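A Day at the Tundach Training House

Posted Sunday, March 25, 2018

I went to Tundach for the open day at the training house that Trandarus runs there. Trandarus does housekeeping and linen work for hotels and guesthouses. The training house is an old guesthouse on the edge of town where new cleaners learn the job, and where for the past year the company has been trying out ways to get machines to do part of it. The open day was meant for people in the trade. I supervise housekeeping at a small hotel, and I wanted to know what might be coming our way and when.

The bus from the station takes 10 minutes and drops you by the gate. There was coffee in the old dining room and a sheet of paper with the order of the day. We were split into groups by the color of our badges. My group started in the linen room.

The linen room

Most of what you see here is already for sale. A long ironing line takes flat sheets at one end and delivers them folded at the other. Two people feed it and one person takes the stacks away. Before the line came in, the same room had a large roller and a folding table, and folding was a job you did all day with a partner. The woman who showed us the line had done that job for years. She said her shoulders were better now and the work was duller. She used to talk with whoever was holding the other end of the sheet. Now she stands by a machine that is too loud for talking, and she waits for the light to change.

The line handles up to 512 flat pieces in an hour, according to the sign on the side. It does not do anything with fitted sheets, and it does not do well with anything thin and slippery. Those go in a cart and are folded by hand on a table by the door. The cart was full when we came through. Somebody in our group asked if the number of jobs had gone down. The answer was that the linen room used to have more people on each shift and the ones who left were moved to rooms or to deliveries. One of them had not wanted to move and had quit. I was glad they told us.

Tags and sorting

Every piece that goes through the building has a small tag sewn in the hem. A reader at the door counts the pieces in a cart as it is pushed through. This replaced a clipboard. The cleaners I spoke with liked this part without any reservations. Under the old way, if a guesthouse said it had sent more than it got back, the person who had signed the clipboard had to answer for it. Now there is a record and the argument is between two offices.

The one complaint was that the reader also shows how long a cart stood in a hallway. The cleaners had asked for that part to be switched off, and it was, after a few months of asking. I wrote this down because it is the sort of thing our own management would buy without thinking about.

The rooms upstairs

After lunch (soup, bread, a good apple cake) we went up to the bedrooms. Nothing up there is for sale yet. The project is called Shim, and it is done together with a firm named Stunditz that builds the arms and writes the software. The aim is a machine on wheels with two arms that can help with soft things: take a cover off a bed, fold a throw, put used towels in a bag. A robot is good at picking up a box, because a box stays the same shape. Cloth changes as soon as you touch it.

So at present a good part of the work in the bedrooms is done by people holding grippers. A worker takes one in each hand and does the task with them, over and over, while the movements and a view from the tool are recorded. The recordings are what the software learns from. The grippers have two fingers that close on each other, with ribbed pads where they meet the cloth. That is all you have to work with, and you soon miss the rest of your hand.

We were allowed to try. I have made beds for most of my working life and I could not get hold of a single layer. I kept taking up the bedspread along with the cloth on top of it. The trainer told me to go for a place where the fabric already stands up a little, come in low with the fingers wide open, and close slowly. It helped. I got one corner up and over and was pleased with myself, and then I let go too early and it slid back.

The people who do this regularly are all former room cleaners. They were asked first, and the pay is a little above the room rate. A session lasts 70 minutes and there are 3 in a working day, with breaks and some ordinary cleaning between them. The limit on sessions came from the workers. In the beginning there was none, and hands and wrists got sore from squeezing. The grip on the tool was changed as well, so that it takes less force to close.

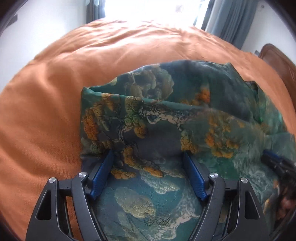 Open gripper over a patterned cloth on one of the beds upstairs.

What the workers said

We had an hour with some of them around the table, without the managers, which I thought was decent. I asked what I most wanted to know, whether they felt they were training their own replacement. The answers did not agree with one another. One person said yes, plainly, and that she would take the better pay while it lasted. Another thought it would be a long time before any machine could do a whole room with a guest's things lying all over it, and that in the meantime he would be happy to hand over stripping beds. A third was mainly annoyed at having to fold the same cloth so many times in a day. She said that in a normal room you at least get to see it finished when you shut the door.

They also said their knowledge was taken more seriously than before. A few of the tasks have been rewritten on their advice. The engineers had first wanted every throw laid out flat before folding. The cleaners pointed out that you never find one like that, so now the cloth is dropped on the bed any old way at the start of each turn. They also brought in slippery fabrics, because guesthouses have plenty of those, and cotton was making things look too easy.

What they had not settled was what happens to the recordings. The workers would like some payment if the finished machine is sold. Trandarus said they are talking about it and that there will be an answer by July. I would not be surprised if it takes longer.

The demonstration

At the end of the afternoon Stunditz showed the machine itself in a room on the ground floor. It folded a hand towel in half, and then in half again. It was slow. On the second towel it picked up nothing, tried again and got it. The engineer said thin fabric with a slick surface is still done poorly, and he did not offer to show it. He was open about the fact that one of them has to stand by with a stop button whenever it runs.

A hotel owner asked when he could have one. He was told not to plan on it. A better question came from a woman in the back, who wanted to know who would be called when it gets stuck in a room at check-in time. The engineer said it would most likely be the nearest cleaner. There was some laughter at that, mostly from the cleaners.

Practical notes for those thinking of going

The house has another open day planned for the fall. You have to sign up ahead and say which trade you are in. Wear flat shoes, as the stairs are steep and there is no elevator. The linen room is loud and they hand out ear plugs at the door. Lunch is included. If you want time with the gripper workers, ask for a morning place upstairs, when the groups are smaller.

For our hotel, I am going to suggest the hem tags, with the hallway timing left off from the start. The folding line is far too big for us. As for the arms, I will tell my staff what I saw, including the part about the wrists. I have asked Trandarus to send me the answer about the recordings when they have one, and I will add it to this page.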